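Sugar Notes: Why Your Gummies Sweat and Your Hard Candy Sticks

Most of the storage questions that reach the Drusance test kitchen in August concern the same two complaints. Gummies that were soft in spring have turned tough or tacky, and hard candy has fused to its wrapper. Both come down to water moving between the candy and the air, and both can be managed with a closed container and some attention to what shares it.

The useful number is water activity, which measures how readily the water in a food will move or react. It runs from zero to one and is different from moisture content. Two candies can hold the same percentage of water and behave in opposite ways, depending on how tightly the sugars and gelling agents hold it. Hard candy sits very low on the scale, usually under 0.4. Gelatin gummies sit higher, commonly between 0.5 and 0.7. Put the two in one sealed jar and water will travel from the gummy to the hard candy until they reach a balance. The gummy firms up. The hard candy takes on moisture at its surface, becomes sticky, and may then grain, meaning that the sugar turns from a clear glass into small crystals.

Room humidity does the same work more slowly. A kitchen at 62 percent relative humidity will push water into any unwrapped hard candy. The same kitchen in winter, with the heat on, may drop low enough to dry out a gummy in an open dish. Twist wrappers help less than people expect. They keep pieces from touching each other, but the ends are not sealed, and air gets in along the folds.

Temperature matters mainly for gelatin. Standard gelatin gels begin to soften well below body temperature, and a bag left in a parked car will often come back as a single block. Pectin gels hold their shape at higher temperatures, which explains their use in jellied candy meant for warm shelves. Starch gels are also fairly heat tolerant but tend to firm with age. Check the ingredient list before deciding where to keep a bag.

Refrigeration is seldom a good answer. Cold candy brought into a warm room collects condensation, and that film of water dissolves the surface sugar. If you must chill it, seal the container first and leave it sealed until it has come back to room temperature. 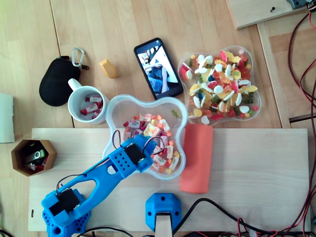 For a serving dish, the working rule at our Riraditz and Navarro counters is to put out only what will be eaten the same day. Mixed assortments are fine over that span, as moisture transfer takes longer than an afternoon to show. Leftovers should be sorted by type before they go back into storage – gummies in one container, hard candy in another, anything with chocolate in a third.

Glass jars with a rubber gasket perform best. Thin plastic tubs pass a small amount of water vapor through the walls, though over a few weeks the lid is the larger leak. For hard candy, a food-grade silica gel packet is worth adding. Do not use one with gummies, as it will dry them. A 900 gram batch of hard candy in a gasketed jar should stay clear and dry for 12 months at normal room temperature. Gummies are best used in half that time.

Sour-coated pieces need separate treatment. The citric acid in the coating draws water and also slowly breaks down gelatin, so a damp bag of sour gummies turns syrupy from the outside in. Keep them in their own jar and open it as seldom as possible.

The storage chart has been revised to cover pectin and starch candies. Printed copies are at the Clornenitz counter; ask for sheet 2218.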